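Cuaderno de taller, Tramevstead. Septiembre, tarde.

Seguimos con la tarea del sargento en C negro (en las hojas de Lodhi figura como "pieza 3"). Objetivo: ver si la política entrenada solo con demostraciones de agarre por arriba aguanta cuando la pieza está en diagonal sobre el tapete verde. Misma configuración de control que en la tanda anterior, no he tocado ganancias.
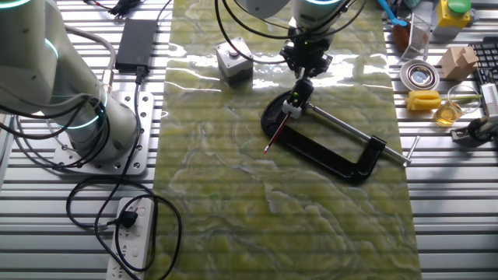 Pulik
técnico de laboratorio

Datos: 229 demostraciones teleoperadas, recortadas a mano al principio y al final. Entrenamiento hasta 2.000 pasos y luego hasta 3.000, guardando los dos puntos. La pérdida de validación apenas baja en el último tramo y los movimientos del de 3.000 me parecen más bruscos al acercarse. Me quedo con el de 2.000 por ahora.

Los brillos de las lámparas en la parte alta del tapete me preocupan. El tornillo plateado también refleja, y sospecho que la red se guía por él para estimar la orientación - habría que probar con el husillo tapado con cinta mate.

El motorcito a la izquierda de la pinza se queda como distractor, igual que los objetos del lado derecho (mazorca, vaso con líquido ámbar, cesta de malla). En Mukodmont trabajan con la mesa despejada y por eso sus cifras no se comparan bien con las nuestras.

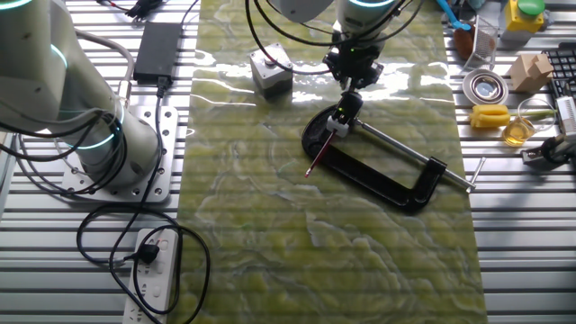

¿Hace falta recalibrar las cámaras cada vez que se cambia la pieza?
Basta con hacerlo cuando se mueve una cámara o la base de un brazo; el cambio de pieza no afecta a la calibración.

Pendiente: repetir con la abertura de la C hacia el otro lado, anotar la fuerza de cierre en cada intento y pasar los registros a la carpeta común antes de borrar el disco local.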